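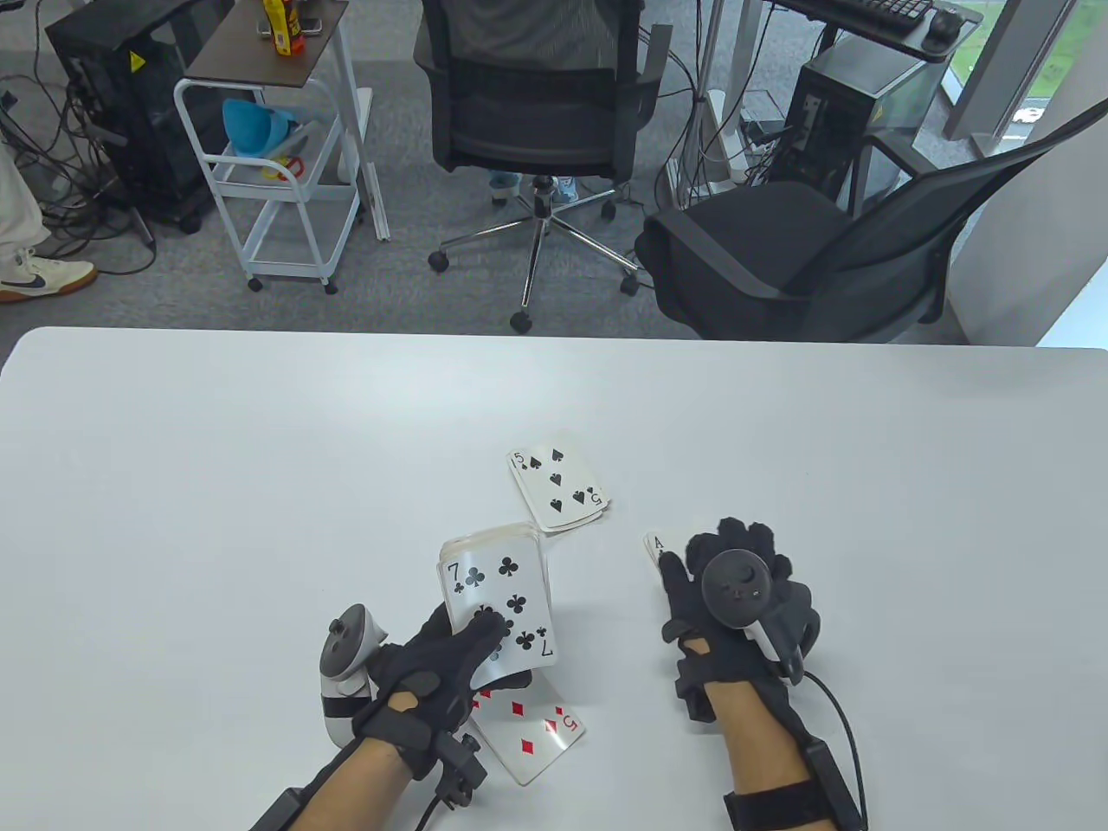

Un as en la derecha, el siete de tréboles arriba del mazo en la izquierda.

13 de septiembre

Día de cartas, por fin, y día de estrenar las normas nuevas. Llevaba desde mayo pidiendo que alguien pusiera por escrito cómo se graba una demostración con las manos y resulta que me ha tocado a mí, con Sheena Buchanan corrigiéndome cada coma. ¡Y qué gusto da trabajar así! Son 13 reglas en una sola hoja, pegada junto al puesto, y la que más ha dado que hablar es la cuarta: la demostración empieza y acaba con las manos quietas. Parece una tontería hasta que te pones los guantes, porque el cuerpo quiere ir ya a por la carta siguiente y cuesta muchísimo quedarse parado.

En Vustmont veníamos cada uno con sus manías. Yo calibraba al llegar y después de comer; Sheena, cada vez que se soltaba una correa (tenía razón ella). Ahora lo hacemos todos igual: correas, mandos, sensores de muñeca, mano abierta, puño, pulgar con cada dedo, y solo entonces se baraja. Si hay que tocar una correa a mitad de sesión, se repite la secuencia entera. No tarda ni 60 segundos, lo he cronometrado.

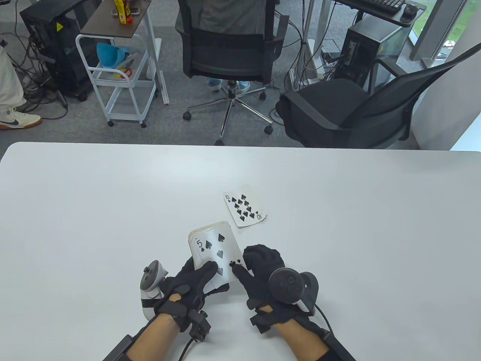

3 min de lectura

Lo de las cartas tiene su gracia como tarea. Una baraja es lo más barato del mundo y te obliga a todo lo difícil – separar una carta de otra, sostener el mazo sin doblarlo, pasar peso de una mano a otra. Por la mañana escribí en la regla seis que las cartas no se doblan y por la tarde la taché. Se doblan, claro. Lo que pone ahora es que una carta doblada se queda en la baraja, que no se cambia a escondidas por una nueva, y que se anota en la ficha de la sesión. Quien use los datos después ya decidirá si le sirve o no.

También discutimos (con cariño) sobre los errores. Heather Chisholm, que estuvo en Demovberg antes de venir con nosotros, contó que allí borraban toda toma en la que se cayera algo. Yo las guardaría todas. Quedamos en esto, que es la regla nueve: si se te cae una carta y la recoges con naturalidad, la toma vale y lleva la etiqueta «recuperación»; si te paras a pensar o miras a alguien para preguntar, se descarta y se dice en voz alta. Me encanta esa regla. La he leído ya tantas veces que me la sé de memoria.

Las otras son más de andar por casa. Los cables, siempre hacia el cuerpo y nunca por delante de los dedos. Nadie le habla a quien lleva los guantes. Descanso cuando lo pide la muñeca, sin esperar al turno. Y un nombre de archivo que se entienda dentro de un año, que el proyecto Selik todavía arrastra carpetas llamadas «prueba buena» y «prueba buena de verdad».
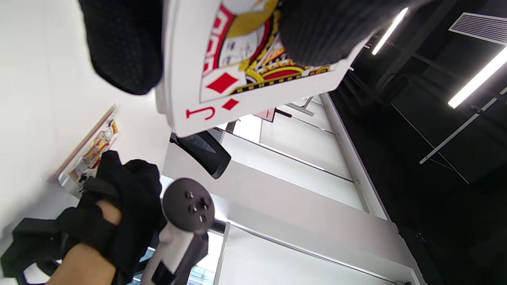 De la regla once no estoy tan segura. Dice que la mano que espera también trabaja, o sea, que no se deja flotando de cualquier manera mientras la otra coloca la carta. En el papel queda bien, pero en la mesa me notaba rígida y creo que se me veía. Mañana pruebo a escribirla de otro modo, algo como «apoyada o sujetando, lo que harías en casa».

Cerramos con 146 tomas aceptadas. La meta es llegar a alrededor de 1000 y a este paso no me asusta nada. MacKinnon quiere la hoja para su equipo y le he dicho que espere a la versión dos, con la once arreglada y la seis pasada a limpio. Tengo las marcas de las correas en los antebrazos y unas ganas enormes de volver a barajar.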